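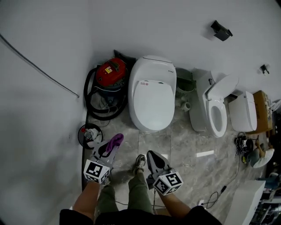
Speaker notes: Slip resistance of hard floors in small bathrooms
Slot: 18 minutes plus questions. Chair: Ute Kasten.

Slide 1. Title
Introduce self and Dela Frimpong, who did the site measurements. Say that the talk covers tiled floors in homes and small guest houses only. Pools and commercial kitchens have their own guidance and I will not touch on them.

Slide 2. Why a tile gets slippery
A film of water between sole and tile carries part of the load. The smoother the surface, the thinner the film needed to do this. Soap makes it worse, as does talc. Point out that a floor can look matt and still have a low roughness. Gloss is a poor guide.

Slide 3. The pendulum test
A rubber slider on a swinging arm sweeps across the surface and the height it reaches on the far side gives the reading. Explain that a higher value means more grip. Two sliders are in common use: a harder one standing in for a shoe heel and a softer one for bare feet. Bathrooms need the softer one. Many of the reports we are sent quote only the harder one — ask for both.

Slide 4. What we measured
47 bathrooms, all tiled, all in normal use. Each floor tested dry, then wet with clean water, in 3 directions. The directions matter on ribbed or brushed tile and hardly at all on plain tile. Jeptoo Sang checked the slider before and after each visit. Do not read out the table.

Slide 5. Residue
Main point of the talk, so slow down. On the Bawa site the floors tested poorly when wet, and the owner had already been quoted for new tiles. We rinsed one room twice with plain warm water, let it dry and tested again. The wet reading rose enough to move it up a band. The cleaning product was being used at several times the strength on the label and never rinsed off.
Pause for the photo of the mop bucket.

Slide 6. Falls to the drain
Standing water lasts longest where the fall is uneven. Check with a long level and a marble or a cup of water. Large format tiles are hard to lay to a fall in a small room without cuts. Smaller tiles give more grout lines, which help a little with grip and a lot with drainage. Expect someone to ask about mould in grout. Refer them to Ese Nwankwo's session after lunch.

Slide 7. Treatments
Acid etching: works on some porcelain, wears down, changes the colour of dark tile. Coatings: good early figures, mixed after a winter. Etched test tiles at the Asto site were walked on for 200 days and then retested. Show the curve. Most of the loss came early and the line is nearly flat by the end.
Note to self — the vertical axis does not start at zero. Say so.

Slide 8. Mats
Short slide. A mat with a curled edge is a trip hazard. Fixed strips in the shower are fine if they are replaced when the edges lift.

Slide 9. What to ask for in a specification
Wet pendulum value with the soft slider. The cleaning method, written down, with the dilution. A retest after the first year.

Slide 10. Thanks
Dzifa Nutsugah for the drainage drawings. Kurkora for the loan of the pendulum. Contact details stay up during questions.

If time runs short, drop slide 8 and go straight from the curve to the specification. Clicker is with Ute. Water on the lectern, spare copy of the slides on the blue stick.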